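3.2 Materials and procedure

The study was carried out in the Haruna after-school center, in the same room where the children usually eat their snack. We wanted a place which is already familiar to them, as the earlier work of Ezeani showed that children name foods more freely when they are not in a classroom. Each child attended 2 sessions, and each session took 25 minutes. In total 13 children completed both sessions and their answers are included in the analysis.

The items were toy foods from everyday home meals and from restaurant meals. For every item the child was asked to say the name, then to say when the family eats it, and then if he or she likes it. The answers were written down by the second author, Kayode Adebisi, in the language used by the child. When a child gave two names for one item, both names were kept. We did not correct wrong names during the session. Restaurant items, such as the sushi piece in Figure 2, were always presented after the home items.
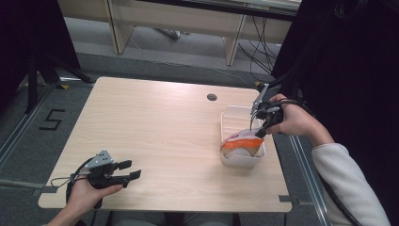 Figure 2. Toy salmon sushi in a white plastic container.

The order of items inside each group was changed between children. If a child stayed silent, the question was repeated one time, and after this we continued with the next item. Silent answers were coded separately from wrong names.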